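Review: Prostument planning package for a one-arm work cell, after one budget season

We bought this package in April, before we bought any robot, and I think this is the correct order.

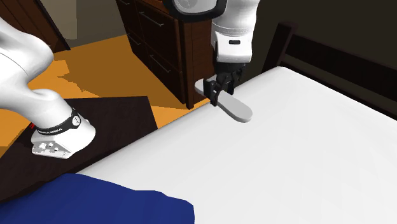
Myrtle Mercado wrote to me that she would never pay for simulation before the arm is on the floor, and that her shop in Domeck put the same money into a second gripper and did not regret it. I understand her point. If you already know your task and your tool, a second gripper can be the better purchase. We did not know either of them.

Our task is handling flat tools over soft surfaces. In the simulated room we could put the arm on a table beside a bed, let it hold a spatula, and ask the questions that cost money later. How far must it reach? How high should the table be? Does a two-finger gripper do, or must we budget for something special?

The license was 432 dollars per seat, and we took two seats. Setup took me 63 minutes, including one restart which the manual does not mention. The ready-made furniture is decent, but changing the size of a piece is slow, and the undo button forgets everything after you save. I lost one afternoon to this.

The part I like most is the cost sheet. You enter the arm, the mount, the gripper, the cables, the training days, and it gives you a total for each layout. Our first plan had no line for spare fingers and no line for the safety check. The sheet asked for both. The reseller, Nurnen, gave us quotes in the same format, so I could compare them without typing again.

What I like less: soft things. The mattress looks fine on the screen, but I would not trust it for contact force, and I kept a reserve in the budget for real tests. Also the shadows are very dark in some rooms and you have to turn up the lights yourself every time.

Support answers by email only. I waited 82 hours for the first answer and much less for the second. The trial period is 60 days, enough for a small team if you have the measurements ready on the first day. We did not.

I give four of five. For a bigger line with several arms I would look at Iyer first, although their price list is hard to read.

Ursina Wallner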